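Print this page | E-mail this page

This site uses cookies to remember your settings. By continuing to browse you accept them. OK | Find out more

Where Biscuit Tins Go: Household Storage and the Empty Tin
Second-year project report, Design and Everyday Life
Dalva Conceição and Brayden Robichaud
Handed in 10/11/2024

1. What we set out to do

Our original topic was the future of sustainable packaging. Our tutor wrote "whose future?" in the margin, and by the following week we were doing tins.

The question became a small one. When the biscuits are gone, what happens to the tin? Packaging is designed to be emptied and thrown out, yet both our families own tins older than we are. Brayden's grandmother in Kirnport keeps her buttons in one. Dalva's mother keeps hers inside a bigger one, for reasons she declined to discuss.

2. Method

We visited 11 households in Kirnport and Drirkley and asked to see every decorated tin in the place. People were generous with their cupboards and less so with their lofts. For each tin we noted the picture on the lid, where it was kept and what was in it now. We had planned to measure them all too, but the tape measure was left on the Drirkley bus after the second visit and we agreed to call this a qualitative study.

3. Findings

We recorded 36 tins. Of these, 13 had a Christmas picture on the lid, and only one of those was kept with the Christmas decorations. The rest worked all year. Santa was found guarding sewing things, fuses, foreign coins, cake cutters and, in the Lachance household, up to seven years of appliance instructions, including those for a toaster that had left the family.

Owners rarely chose a tin for its picture. They chose it because the lid shut properly. Even so, they used the picture to find things. Mrs Lachance sends her son for "the Santa with the sack" and he comes back with the fuses. She has a second Santa, without a sack, and he knows better than to open it.

Lids with a lot going on did this job best. A heap of presents, a tree, a candy cane and a few snowflakes give people plenty to name a tin by. Plain tins were forever being opened by mistake, and three had gained a strip of masking tape with writing on it. One said NOT BISCUITS.

4. Problems

Our sample is mostly relatives and people who like our relatives. We visited in June, when asking to see the Christmas tins gets you a certain look at the door. Two households had a clear-out before we came, which was kind of them and ruined the data.

We also disagreed over whether a tin inside a tin is stored or in use. Prister, our reading group, voted on it and tied.

5. What we would do next

A return visit in January would show whether new tins push out old ones or simply join the pile. Brayden expects the pile. Dalva would like the tape measure back. 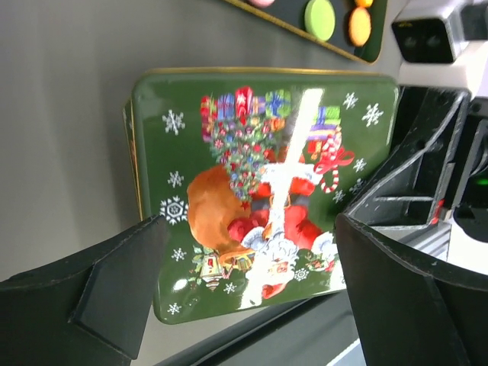 Fig. 1. Green Christmas tin with gold rim, Santa and sack on the lid.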